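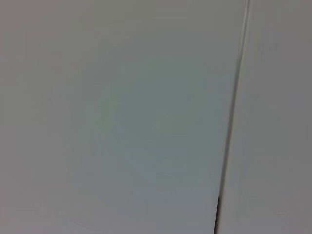 Brisine pulled out of the Nostberg show and now Dornlow fans are taking the credit??

afia_boateng
OK so I went to bed with everything fine and woke up to a mess. Brisine put out that voice note at 8 in the morning saying she's off the October show at the Nostberg, no new date, no "see you soon," and before lunch half the Dornlow fan pages were acting like they personally chased her off the bill. The post on her page had 783 comments when I looked and I swear I read most of them on my break. I have a headache now.

For anyone who missed the beginning: she was supposed to close the night, Dornlow was supposed to go on right before her, and then the new poster came out with his name on top and hers in the same size as the DJ. That's it. That's the whole war. A font size!

I love them both, I've had his first tape on repeat since high school, but if I was her I'd have walked too. Thoughts? Be nice please, I'm fragile.

kpodo_k
You asked for nice so I'll try. She should have stayed and sung. I'm sorry, but people bought tickets. Mine was 94 dollars and I didn't spend that to read a voice note. If you're the bigger act then get up there and be the bigger act, and let the poster people look silly the next day.

Dornlow has been quiet this whole time by the way. He hasn't said a word. Fans are not the artist.

Ewurabena B
kpodo_k said: "Dornlow has been quiet this whole time"

Quiet?? He liked the comment calling her "the opening act's opening act." He unliked it an hour later but we all have screenshots. My cousin sent it to me from three different group chats. A grown man with a bus and a manager doesn't like a comment like that with his elbow.

And refunds are open, so your money is fine.

kpodo_k
Refunds minus the fee, Ewurabena. Minus the fee.

And I like stuff by accident all the time when I'm scrolling in bed. I once liked my old boss's vacation picture from years back. It happens.

araceli.calvo
Long time reader, don't post much, but I want to bring up Georgiou because I feel like everybody is skipping him. He produced the two big songs off her last album and now he's doing Dornlow's whole record. He's also the one booking the night, or at least his name is on the bottom of the poster. So who decided on that order? I don't think it was Dornlow and I don't think it was a mistake at the print shop either. She left Georgiou's label in the spring and suddenly she's the same size as the DJ. I'm just putting those two things next to each other.

afia_boateng
Ooooh Araceli. I forgot she left the label. OK now I'm going to be up all night again.

MansaOsei
I don't buy the Georgiou thing, sorry. I've been following him since the mixtape days and he's messy with money maybe, but he has always talked her up. Go listen to the radio interview he did over the summer, he spends a good ten minutes on how she sang the bridge on "Carry Me Over" with a fever and wouldn't let him stop the tape. You don't talk like that about somebody and then shrink her name.

What I think happened: Dornlow's single went huge, the venue wanted his name up top to move the last seats, and nobody on that side had the guts to call her first. So she found out from the poster like we did. Rude, yes. A plot, no.

araceli.calvo
That interview was before she left though! I went back and checked. And he hasn't said her name in public since, unless you count "a certain young lady" at the listening party, and I didn't love the way he said it.

MansaOsei
Hm. OK, I thought it was later than that. I still don't think it's a plot but I'll give you the listening party, that was weird.

Ewurabena B
Also can we talk about the fans for a second. I run a little page for her, nothing big, mostly old clips and lyrics, and I had to turn off messages because Dornlow people kept sending me the crown emoji over and over. I'm a mother of three. I have lunches to pack. Please go outside.

afia_boateng
Not the crown emoji lol. I'm sorry, that's awful, but also I'm laughing.

kpodo_k
To be fair her fans went under his mom's birthday post. Both sides need a nap.

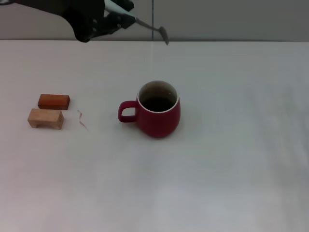
Mint green and white handle, thin gray shaft, small flat head.

kpodo_k
Back to the music for a minute, since I'm the villain here anyway. Has anyone played the new Dornlow single all the way through? The verses are great and then the hook just kind of lies down. She would have eaten that hook. I'm saying this as a man with his hoodie on right now. Put the two of them on one song and I'd forget the whole thing by the weekend.

afia_boateng
They HAVE one! It's from before either of them blew up, the one with the train noise at the start. It used to be on her old page and got taken down when she signed. If anybody has a decent copy that isn't recorded off a car radio please message me, I've been looking forever.

MansaOsei
I had it on a phone that went in a lake. Don't ask.

araceli.calvo
The train one is so good. His voice hadn't settled yet and hers already sounded like hers.

I'd still like her to sit down and say what happened in plain words. The voice note was nice and I teared up at the part about her grandmother, but she never said who made the call on the poster. If it's Georgiou, say Georgiou. If it's the venue then say that. Leaving it open is how we all end up here typing at midnight.

Ewurabena B
She doesn't owe us that, Araceli. She might have a contract that says she can't. My guess is she drops a song about it before Christmas and we get it all in the second verse, like last time.

kpodo_k
And then he answers with one, and then his DJ answers with one, and I'm out another 94 dollars. Minus the fee.

MansaOsei
Small update for people going: the venue page now says "special guest to be announced" in her slot. My friend who works the door there hasn't heard a thing, so don't bother asking me. Doors are still the same time.

afia_boateng
If the special guest is Brisine I'm going to scream so loud. If it's Georgiou doing a DJ set I want my voice note too.

Keeping my ticket for now. Anybody else still going, message me and we can meet up by the taco place across the street before doors.

Ewurabena B
Got my refund this morning. Have fun, send clips, and do not wear the crown shirt near me.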